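Student work > Second year > Materials and Making > Project reports

Why do glazes go wrong? My term with 178 test tiles

Gintarė Toom
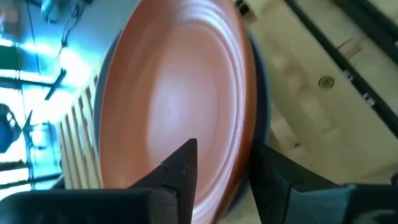
Orange plate with ridged rings, on top of a dark blue one.

I picked glaze faults for my project because I'd had a terrible first year with them. Half of what I put in the kiln came out with pinholes or bare patches, and when I asked why, I got a different answer from everyone. One person said my clay was dirty. Another said I was firing too fast. So I thought, right, I'll make a lot of tiles and find out for myself.

The plan was simple enough. I used two clays, a red earthenware and a buff one, and five glazes, all mixed from dry powder in the Trekdale workshop. Every tile was cut from the same slab thickness and had its first firing in the small kiln. Then I changed one thing at a time: how thick the glaze went on, how long the tile was left before glazing, whether I'd wiped it with a damp sponge, and how quickly the kiln heated up.

I should own up to a mistake here. My first batch of labels was written in ordinary pencil, and it burned away completely. I lost a whole kiln load of results that way and had to start again in December with an oxide wash and a very thin brush. If you're doing anything like this, scratch the number into the back while the clay is soft!

What I found out

Dust was a much bigger deal than I'd expected. Tiles that sat on the open shelf over a weekend and went straight into the bucket crawled badly, meaning the glaze pulled back and left bald spots. The ones I wiped first were nearly all fine. Same clay, same glaze, same firing.

Pinholes were harder. I was sure they came from putting the glaze on too thick, and with the white glaze that did seem to be true. With the honey one it made no difference at all. What helped there was slowing down the first firing, especially above 800 degrees, so that gases from the clay could get out before the glaze went anywhere near it. The red clay needed this far more than the buff.

Crazing (the fine cracks you get all over the surface) I only half sorted out. Two of the glazes crazed on everything, whatever I did. My tutor says the glaze is shrinking more than the clay as it cools and I'd have to change the recipe, probably with more silica. I ran out of term before I could try it properly.

I also wanted to know if shape matters, so I threw a few small bowls with deep finger ridges and left them ridged. The glaze went thin on the high bits and pooled in the grooves, and I really like how that looks — you get two shades out of one bucket. On the runny green it pooled so much at the bottom that one bowl stuck to the shelf. Sorry to whoever had to grind that off.

What I'd change

Fewer glazes, more repeats. With five on the go I only had a handful of tiles for some combinations, and I can't say much about those. I'd also weigh the water every time. I was judging the thickness by dipping a finger in for the first few weeks, and my finger is not very scientific.

I'd like to carry on with the crazing next term if I can get kiln space. Sunday evenings are usually free, so that's when I'll be in.

Contact the workshop office | © Trekdale Student Projects | Back to top

Related reports
Blöndal: a salt glaze from the shore
Reclaiming scrap clay at Givberg
Prekelico and the history of the transfer print
Building a test kiln out of old bricks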